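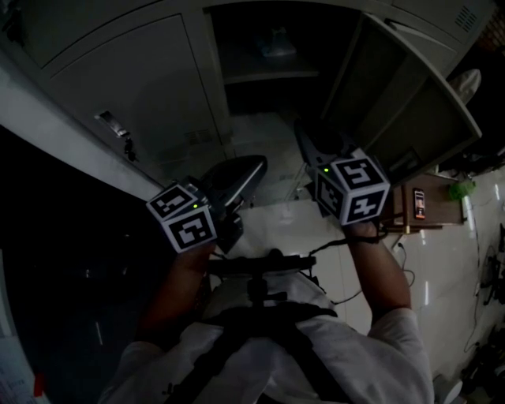 Both green lights on, cabinet open.

The Left One Clicks
Posted 22/12/2018 by the Fuvska night desk

The left gripper had been clicking since July, and I loved it for that. You get to know a machine by its noises. The right one hummed, the left one clicked, and when the click went missing I put down my sandwich and went to look.

Dirt in the finger hinge! Ordinary gray dirt, packed in tight. I worked it loose with a toothpick and a drop of Drevex oil, then wiped the pale inside of each finger with a damp cloth, going from the root to the tip. The Gidey manual says to do this every 100 hours. We were at 1,951 and I doubt the manual had been opened for half of them.

Next came the cubes. A thumbprint on one of those black-and-white squares and the whole rig thinks your hand is in Pudum, so I cleaned every face and breathed on them and cleaned them again. Then the straps - over the shoulders, snug, with the bar flat on my chest - and the cables down past the wrist with enough slack to reach up high.

I stood in front of the tall cabinet and waited. Green on the right. Nothing on the left. I pushed the plug in harder and counted to 70, the way you count after lightning, and at 68 there it was, a tiny green light, the best thing I'd seen all week!

So I reached. Both arms up, past the open door and toward the cabinet, and I squeezed the left hand very slowly.

Click.

I laughed out loud on that shiny white floor. Then I did it again, and again - I must have stood there squeezing at the air for ten minutes before I remembered the log sheet. Under "faults found" I wrote: dirt. Under "remarks" I wrote: it's back.

2 comments | 70 shares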